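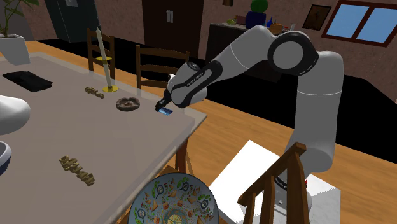

4. Table Edges, Place Settings and Seating in Shared Dining Rooms

4.1 Edge contrast

The dining rooms at the Prurmont and Ciltville residences were furnished at different times and under different purchasing rules, and their tables differ most clearly at the edge. Prurmont uses tops of a single color that continues over the side. Ciltville, which opened in 2000, uses tops finished with a band of a second color. Residents with reduced vision were asked to set down a cup, a plate and a folded napkin in their usual place, and then to say whether they were sure of where the table ended. At Ciltville most residents answered without touching the edge first. At Prurmont the usual practice was to run a hand along the side of the table before setting anything down, and several residents said they had done so for years without thinking of it as a difficulty.

A grey-taupe surface with a paler border along its edges, such as that of the table in Figure 2, belongs to the second group. The difference in tone in such a finish is modest. Kitchen staff preferred modest borders to strong ones because crumbs and spills were easier to find on a surface without a dark outline. Residents did not express a clear preference between strong and modest borders. Their remarks concerned corners more often than straight sides, and in particular corners that point toward a walkway.

Figure 2. Large dining table with a smooth grey-taupe surface and paler edge border. Computer rendering.

4.2 Small items near the edge

Small flat items presented a separate problem. Menu cards, pill envelopes and activity slips were handed out before the noon meal at both residences and were commonly left near the edge of the table, where the person serving could reach them. Items in these positions were later found on the floor, under plates, or in the laundry with the table linen. The records kept by the two kitchens do not allow a comparison of losses between the residences, as Prurmont recorded only items that were asked for again.

Color helped when the card differed plainly from the table top. White cards were difficult to see on the light tops at Prurmont and were replaced during the study with yellow ones, at the request of the dining supervisor. The change was made partway through the observation period, and the meals before and after it are treated separately in the analysis. Blue cards, already in use at Ciltville for the evening menu, were seldom reported missing. It should be noted that the evening meal there is smaller and that fewer dishes are placed on the table at one time.

Card holders were tried for a short period and withdrawn. They kept the menus upright and readable, but they blocked the view between residents seated across from one another, and residents who rely on lip reading objected to them. A low stand was considered and was not tested.

4.3 Seating and the size of the table

Observers recorded 1355 meals across the two residences. For each meal they noted who sat beside whom, whether conversation took place across the table or only along one side, and whether anyone changed seats before the end. The forms were those developed for the earlier Werkside study, with one item removed (background music) and one added (use of a walker or other aid stored within reach).

Conversation across the table was less common at large tables than at small ones. This result agrees with the Werkside findings and with the general view of dining staff. The effect was weaker at breakfast, when residents arrive over a longer period and tend to choose a seat near someone already eating. At the noon meal, seats were in practice fixed, although neither residence assigns them. New residents were usually guided to an open chair by the person serving, and in most cases that chair became theirs.

Large tables had advantages that the conversation measure does not capture. Residents who did not wish to talk could sit at a large table without seeming to refuse company. Visiting family members could be added without moving anyone. Staff at Ciltville also used the far ends of the large tables for sorting mail and setting out craft materials between meals, and residents often came early to take part. An attempt to replace the large tables with small square ones, made before the present study, was reversed after complaints from both residents and families.

Chairs deserve brief mention. The armchairs supplied by Coppens to both residences have arms that do not pass under the table top. Residents who sit close to the table to compensate for a tremor or for limited reach therefore sat on the front of the seat, and some asked for a cushion behind the back. Prurmont has since bought a small number of armless chairs, which were in use too late to be included here.

4.4 Limits of the observations

Observers were present with the knowledge of residents and staff, and seating may have been more settled on those days than on others. Meals served during the October holiday week were left out, as both dining rooms were rearranged for guests. Lighting was not controlled. The Prurmont dining room faces a courtyard and is darker at noon than the Ciltville room, and part of the difference in edge finding described in 4.1 may come from this. A further comparison using the same tables in both rooms is planned, subject to agreement on the cost of moving them.

The ratings of edge contrast were made by Nele Meijer and Rokeya Karunaratne working separately. Where they differed, the lower rating was used.

Search this journal
Enter keyword, author or title
Advanced search

Reader comments (2)

R. Karunaratne, August 21, 2023
A correction to 4.2. The yellow cards at Prurmont were requested by the dining supervisor and the head nurse together. The text names only the supervisor. This will be amended in the next version.

Dining services reader
Was the height of the tables the same at both residences? We have had the same trouble with chair arms and ended up raising the tables, but then the shorter residents could not cut their food comfortably. I would be glad to see the measurements if they were taken.

Contact the editorial office | Copyright held by the authors | Back to top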